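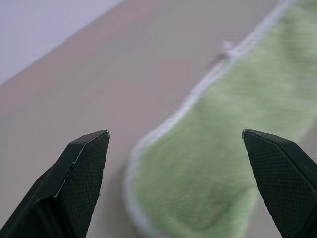
Wrist camera view: gripper fingers and a green cloth.

Fault Reviewer, Robot Towel Folding (contract, part-time)

Bennani is looking for one person to review grip failures on the two-arm folding station at our Ovireck site. In June the station began closing too hard on thin edges and letting go late. One cloth tore, and an operator reaching in to free it had a finger pinched. The injury was minor, but folding at full speed is on hold until we know the cause.

We have logs and video from up to 400 runs. You will:
– go through the runs and mark each missed grip, late release and unplanned stop
– compare your marks with the Zelletel controller logs
– watch live runs at reduced speed, from outside the taped line
– write a short report that our safety lead can act on

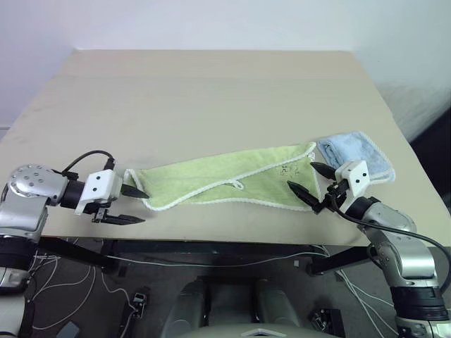

The folding station, both arms at the table with a green towel.

You should have worked near industrial or lab robots and know basic lockout steps. Programming is useful but not required. You must be willing to press the stop button without asking first.

Hours are 20 a week. Pay is $3,000 for the full contract – half at the start, half when the report is accepted. Travel costs are covered up to $300.

To apply, send a resume and one page on a fault you helped trace to the Sindero hiring desk, which handles applications for us. Put "Ovireck fault review" in the subject line.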